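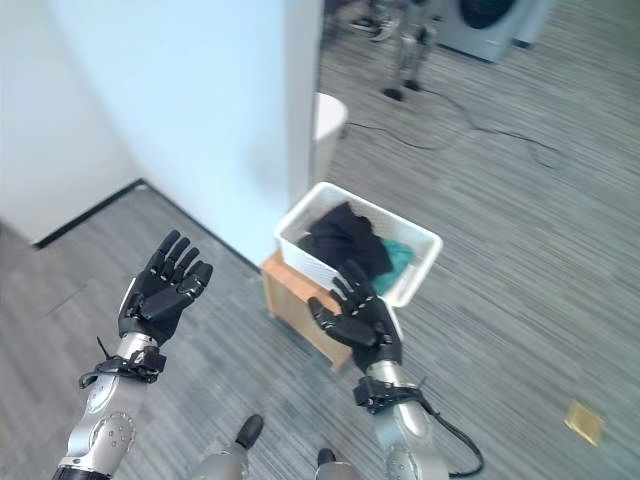
Falau opens its doors for robot laundry day

June 17, 2021 – Full house at Falau's demo floor on Gunn Street. 300 people signed up, groups of eight let in at a time. Main draw: the company's two-armed walking robot, known in house as Jalodden, doing chores in a mock apartment.

The job, on paper, is dull. Clothes, a bed, a basket. Get the clothes off the one and into the other. Short talks between runs, questions whenever. Coffee ran out early.

"People ask why laundry," said Ruairi Niven, who leads the home tasks team. "Cloth never looks the same twice. A box you can measure. A shirt, good luck."

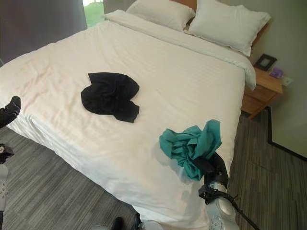 What visitors asked

Mostly price. No answer on that, Niven said, it is a research machine and not for sale. Then speed. Each group got a 60 minute slot and the talks took up a good chunk of it. One kid wanted to know if it does socks. Not yet.

Safety came up alot too. Guests stay behind a line, and a staff member has a stop button within reach the whole time.
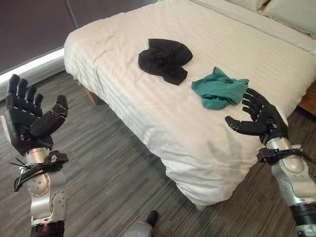
Falau is paying for the work together with Keditz, the appliance maker two towns over, which wants to know what a robot needs from a washer door and a hamper. The team has logged 2,083 practice runs so far, per Niven. Starting layouts get changed from run to run. A black piece and a teal one, both crumpled up with a gap of duvet between them, is one of the simpler setups. Overlapping clothes are harder – the hand can come up with two things at once. Same color on same color, harder still.

Keditz had a table by the entrance with flyers and a sign-up sheet for home interviews. The sheet was filling up by mid morning.
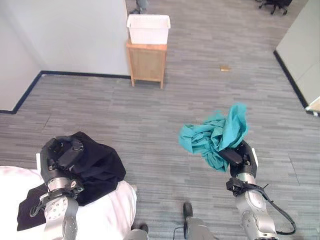

The interviews run through July, one hour each, at the kitchen table or by phone. No robot comes along for those. Second open day is planned for the same month, date to be anounced on Falau's site. Sign-up required, free, kids welcome with an adult. Parking behind the building only – the front lot belongs to the dentist.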